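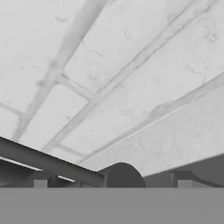
Nurker gets a new planner

The planning group has had a terrific March, and I'm so glad we finally get to tell you about it! Nurker, our manipulation stack, now runs a replanner that works straight from the simulated cameras, with no hand-placed waypoints left anywhere in the kitchen tasks. Ka-ming Hsieh merged the last piece on 04/04/2018 and then ran the whole regression set again just for the fun of watching it.

The old planner solved for the arm first and thought about the held object afterward. That was fine for a cup. Long, thin things were another matter, and a wrench held over a counter was the case Hoi-yan Fung used for most of her debugging. Tool and gripper are now one collision body from the moment the fingers close, and the sink rim, faucet and backsplash all go into the same distance field (which she rebuilt, beautifully, in 3 days).

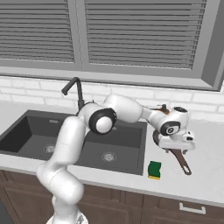 Perception: stacked objects

Dexter Ferreira has been chasing a lovely problem: a sponge lying on a plate, down in a sink basin. Our segmenter liked to merge the two into one lump and hand the planner a single grasp target. His new version keeps a separate pose for each object plus a "rests on" link between them, so the planner knows which one to go for first. He trained it on 4,000 rendered kitchens, and a full pass takes 90 milliseconds on the Bandholm machines.

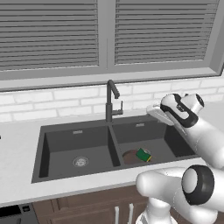 Renders: Kevin Tamayo, Serville simulation group

Kevin's replay viewer is worth trying too. Load any run, drag the slider, and you get every camera with the planned path beside it. There are 1,131 runs in there already. Chun-hung Mok is collecting bug reports and wish lists, so please send him both.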